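Woodwork & Finishing > Tables and Tops
Thread: Husero hardwax oil, is the "one coat" thing real?
Started June 30, 2021

grainchaser_dat
I have a pale wooden tabletop to refinish and the guy at the Estanix store swears by Husero. One coat, buff, done. It costs twice what I paid for my last can of poly, so I'd like to hear from people who have lived with it. Two kids, lots of juice.

oldplane22
One coat is marketing. I did a desk with it last November and needed 2, and the second one did most of the work. Water rings still showed up near the coffee spot.

Iravberg_Bench
Disagree with oldplane22. Mine has one coat and five years of dinners on it. What grit did you stop at? If you sanded to 220 or finer you closed the wood up and the oil had nowhere to go.

oldplane22
I stopped at 150, like the can says. And five years with no touch-ups at all? Come on.

Iravberg_Bench
I wipe on a little maintenance oil every spring. I don't count that as a coat.

oldplane22
I do. It comes out of a can and you pay for it.

Cường Mạch
My worry would be color. Every "clear" oil I have tried turned pale wood some shade of orange. Ask the store for a sample board that has been sitting out for a year. They never have one.

grainchaser_dat
They didn't have one, I asked. Color matters a lot to me, I like it light. 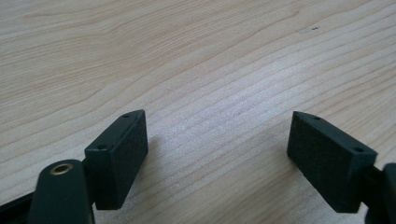
Pale top, curving grain, small dark specks near the top right.

Cường Mạch
Nice grain. Is that maple or pine? Makes a big difference to how blotchy it gets.

grainchaser_dat
No idea. It was my uncle's and he called it "the good table."

ply_skeptic
Try the thumbnail test on the underside. If it dents easily, no finish is going to save it from two kids – oil, poly or otherwise.

Iravberg_Bench
Husero sells a version with a bit of white in it for pale woods. Keeps the yellow down.

ply_skeptic
For another $20, I bet.

Iravberg_Bench
$22.

Đạt Tạ
I would skip all of it and use water-based poly. Boring, cheap, stays light. My neighbor Đặng did his kitchen table that way and the only complaint is that it feels a little plastic.

oldplane22
A little? I've eaten at tables like that. Your sleeves stick.

grainchaser_dat
OK, I'm going to test the white one and the poly side by side on the underside and leave them both a month. If the store wants me to pay full price for a sample size I'm going with the poly.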